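3.2 餐巾作为“被动供给品”

讨论一次性餐巾的文献大多从材料入手，关心纤维来源、吸水率和降解周期，很少有人问一个更朴素的问题：顾客手里那一叠餐巾究竟是谁决定给的。我们在三家咖啡店（以下沿用化名Cleden、Gretuveo与Osman）的访谈表明，这个问题几乎没有稳定的答案。店员认为是顾客要的，顾客认为是店员塞的，店长则认为是总部规定的；总部的操作手册我们借来通读了一遍，关于奶泡温度写了四页，关于餐巾写了一行，内容是“适量”。

“适量”一词在本研究中出现的频率之高，足以单独列为一个编码类别。在全部399份有效问卷中，选择“我每次只拿适量”的受访者占绝大多数，而同一批受访者在下一题中承认，家中或办公室抽屉里存有从餐饮店带回、尚未使用的餐巾。两题的相关性不显著，说明在受访者的自我认知里，抽屉与“适量”属于两个互不干涉的领域。我们在预调查阶段曾尝试把两题合并，结果有受访者在空白处写下“这样问不太礼貌”，遂作罢。

既有研究通常把此类囤积归入“零价格效应”：商品一旦免费，人们便不再计算边际收益。这一解释固然简洁，却难以说明为什么同样免费的搅拌棒很少有人带走。Rizal Jugah在预调查的讨论中提出另一种看法，认为餐巾的特殊之处在于它的用途是预防性的。搅拌棒对应一杯已经存在的咖啡，餐巾对应一次尚未发生的泼洒。人们为前者取一根，为后者则按想象中最坏的情形准备。我们采纳了这一区分，并将其称为“灾害储备型取用”，尽管匿名审稿人认为这个名称对一张餐巾来说过于隆重。

3.3 折叠形式与取用数量

折叠形式对取用数量的影响，是本节着力讨论的部分。餐巾在供应环节一般以三种形态出现：抽取式、散放叠放式与预折式。抽取式餐巾受盒口限制，理论上一次一张，实践中则取决于盒子塞得多紧。塞得过紧时，顾客第一次只能撕下一角，第二次便带出一团，而且出于体面，很少有人把那一团塞回去。店员对此心知肚明，却依然倾向于把盒子塞满，理由是可以少补几次货。

散放叠放式最为节省人力，也最为慷慨。顾客以拇指与食指夹取，厚度全凭手感，而人的手感在排队时并不可靠。Gretuveo店曾在午后客流较少的时段把餐巾移到柜台内侧，由店员按杯发放，人均用量随即下降，投诉则同步上升。投诉内容无一涉及餐巾不够用，大多是“感觉被监视”。该店坚持了9天，之后餐巾回到原位，据说店员比顾客更为高兴。

预折式介于两者之间。店员将餐巾逐张折成小块，平放于托盘或浅盒之中，顾客每次面对的是一个一个边界清楚的单位，而非一摞没有刻度的厚度。折叠这一动作本身并不减少纸的面积，却显著提高了“拿第二张”的心理成本：一张折好的餐巾看上去像是有人为它花过时间，多拿便近于占便宜。与之相对，一旦餐巾被完全展开，先前的折痕虽在，那种单位感却已消失，它重新成为一张普通的纸（见图1）。
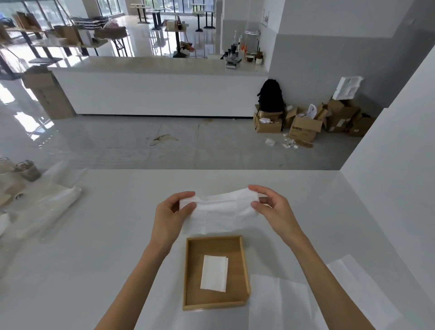
图1 餐巾的展开与折叠两种状态。浅木盘内为折叠状态，盘上方双手拉开者为展开状态，纸面可见浅折痕。

3.4 现场实验：设计与结果

为检验上述推断，我们在Osman店进行了小规模的现场实验。实验于九月进行，避开了节假日，也避开了店方坚持认为“会影响生意”的早高峰。自变量为供应形态（散放叠放式与预折式），因变量为每笔订单所取餐巾数。取用数由柜台交班时的余量倒推，未对顾客逐一观察，一方面出于伦理审查的要求，另一方面也因为两名研究助理坐在角落里盯着人抽纸，本身就足以改变实验结果。

两种条件各收集33笔堂食订单，合计66笔。样本量之小我们并不打算掩饰。店方原本允诺的时间更长，但预折餐巾需要人手，而这份人手并未写进任何人的岗位职责。起初由研究助理代劳，后来店员主动帮忙，再后来店员主动询问实验何时结束。

结果与预期方向一致：预折条件下的单笔取用数低于散放条件，且分布更为集中，多数订单恰好取走与杯数相同的餐巾。散放条件下的分布则拖着一条长尾，尾端是一笔单杯意式浓缩的订单，取走的餐巾足以包裹杯子、碟子以及当事人的公文包。我们反复核对，未发现记录错误，故予以保留。

需要指出的是，店方对这一结果的兴趣远不及我们。按其进货价折算，预折所节省的纸张费用抵不上折叠所耗工时的一个零头。店长听完汇报后表示，数据很有意思，并问能否请我们继续来折。这一提议在课题组内部引发了短暂而认真的讨论。

3.5 局限与后续讨论

本研究至少存在以下几处局限。其一，余量倒推法无法区分取用与掉落，而掉在地上的餐巾通常被第一个看见它的店员默默处理掉，不进入任何账目。其二，预折条件下折叠质量并不一致，越接近交班时间，折角越趋于写意；折得潦草的餐巾是否仍能唤起前述的心理成本，现有数据不足以回答。其三，外带订单未纳入分析。外带袋中的餐巾由店员放入，顾客往往到家才发现，其数量更多反映店员当时的心情，宜另文讨论。

供应商Pusano在得知本研究后，寄来一箱出厂时即已折好的餐巾，希望纳入比较。这批餐巾折得极为整齐，整齐到几位受访者误以为是湿巾包装的说明书。我们没有将其列入正式实验，但它提示了一个值得追究的变量：人工折叠的痕迹。若心理成本确实来自“有人为它花过时间”这一印象，则机器折得越完美，效果反而可能越弱。目前手头的证据仅限于课题组茶水间里那一箱餐巾的消耗速度，该速度很快，但取用者均为本文作者，不宜作为依据。

关于“适量”一词的编码细则及访谈提纲，见附录二。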